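Posted to the Thoroddsen Street Neighbors list
Aug 7, 2022, by Selamawit Hadgu

Hi everybody, and hello to the new folks who signed up at the plant swap,

I've been meaning to answer Grethe all week and kept getting pulled into the garden (the beans have gone completely wild, please come and take some). Her message is copied here so you don't have to go digging for it.

Grethe Hafstein wrote:

> Dear neighbors, I am finally facing my mother's recipe box. There are 162 cards in it, plus a lot of loose newspaper clippings, and the cards are in terrible shape. Some are in pencil and fading, some are stuck together with what I suspect is cardamom syrup. My cousins all want copies. Do I scan them? Type them up? Both? I started typing in April and got through 13 before I lost heart, and I can't read half the measurements anyway. Does anyone here have a way of doing this that doesn't take over the whole winter?
>
> Also, whoever borrowed my big jam kettle, you are welcome to keep it until the plums are in.
>
> Grethe

Grethe, first of all, 13 is a fine start, and you should hang on to those. I did my grandmother's notebook and my aunt's cards two years ago, and I lost heart at least twice myself, so you're in good company.

My advice would be to scan everything before you type another word. Do the fronts and the backs, even when the back looks blank. I found a whole bread recipe on the back of a card for pickled beets, and on another one a list of who came to dinner and who didn't eat the fish! For the cards that are stuck together, please don't pull. Lay them in a covered dish with a barely damp cloth beside them, not touching, and leave them overnight. Most of mine let go by morning with a butter knife slid in very gently. A couple never did, and I scanned them as a pair and made my peace with it.
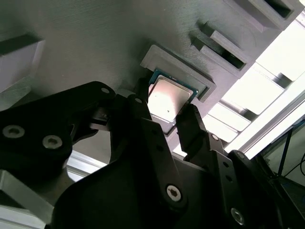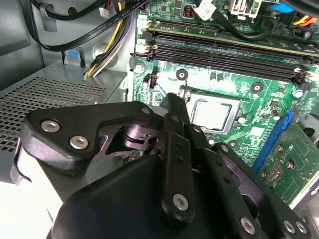
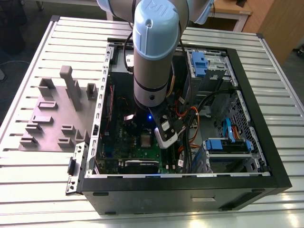 Once the cards are scanned, the part that really matters is deciding how to name and sort them, and I wish I had done this before I had a folder full of files called "scan" and a number. I put the dish first, then the person it came from, so all the dumplings sit together and you can see at a glance that three different women had three different opinions about them. Keep the scans in more than one place, too. Mine live on an old desktop, a big black case like the one lying on its side in the last picture, and then again on a little drive in my sewing drawer, and my sister has a third set at her house. I copy everything over on New Year's Day while the soup is on.

For the typing, don't try to do it all. Ask your cousins to each pick 5 recipes they'd be heartbroken to lose and type those up themselves from the scans. You'll get the favorites done first, and they'll call each other up to argue over the spelling, and then the stories start coming. My uncle, who had never said a word about cooking in his life, turned out to know exactly how much berbere was in "the usual amount."

About the measurements you can't read: leave a blank, or put a question mark, and cook the thing once before you fill it in. I guessed at a smudged number in a honey cake and wrote down 15 as if I knew what I was doing, and that cake was a brick. If you have the cup your mother used, measure what it holds with water and write that at the top of the first page. My aunt's "coffee cup" was much smaller than any cup in my kitchen, and it explained a great deal.

The clippings I'd leave for last. Newspaper gets brittle, so scan those flat under the lid and slip them into a sleeve after.

I'm home most evenings after supper if you want to bring the box over. I'll clear the dining table and we can do a stack together, and you can go home with beans.

Oh, and I don't have the jam kettle, but I did see one very like it on the porch at the corner house with the blue steps.

Much love to all,
Selamawit

Contact the list owner | © 2022 Thoroddsen Street Neighbors | Back to top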